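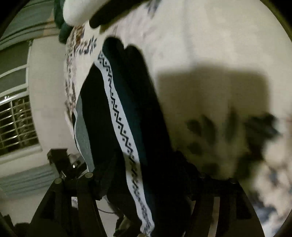

Malachy Keogh wrote in under my last post to say that a heat pump is an air conditioner with a publicist, and that I would be back on oil by the first hard frost.

Well, Malachy, the hard frost came and went in Mokville and I am still on the heat pump, if only because the oil tank left in two pieces and I don't have the money to buy another one.

Where we stand, then. The unit has been running since October. The electric bill for January was $386, which I opened standing up and then reread sitting down. Before anyone else writes in, that covers the whole house, including the water heater and an oven that gets a lot of use in January. Last winter I was paying for oil on top of electricity, and when I dug out the old receipts and added the two together, the difference came to 57 dollars a month in my favor. I had been promised "dramatic savings." I have had more dramatic haircuts.

What I didn't expect was how much of this would be about the thermostat. With the oil furnace I turned it down every night and felt virtuous. Do that with a heat pump and it spends the whole morning climbing back up, and if you've left the backup strips switched on, as mine were, it calls them in to help, and those things eat electricity like a toaster the size of a sofa. Roksolana Kuzmenko, who put the system in, had told me this. She had also written it on the inside of the panel door in marker, where I found it in February.

So now it sits at the same number day and night. The strips are locked out until it drops to 16 outside (Fahrenheit, for my two readers in Husow). We have had a handful of mornings below that. The house held fine, except the back bedroom, which was never warm under any technology and I suspect wouldn't be warm if it were on fire.

Defrost, since three of you asked. Every so often the outdoor unit stops, hisses, and lets off a cloud of steam. The first time it happened was at 2 in the morning and I went outside in a bathrobe to save it. It didn't need saving. It does drip, though, and the drip freezes, so if yours is going in anywhere near a walkway, argue about the location before they pour the pad. Mine is beside the back steps. I own a lot of sand now.

I still have to sort out the rebate. The form wants the serial number of the old furnace, which went to the scrapyard over in Buckley along with the tank. I've called them twice. They were very nice about it and are going to have a look.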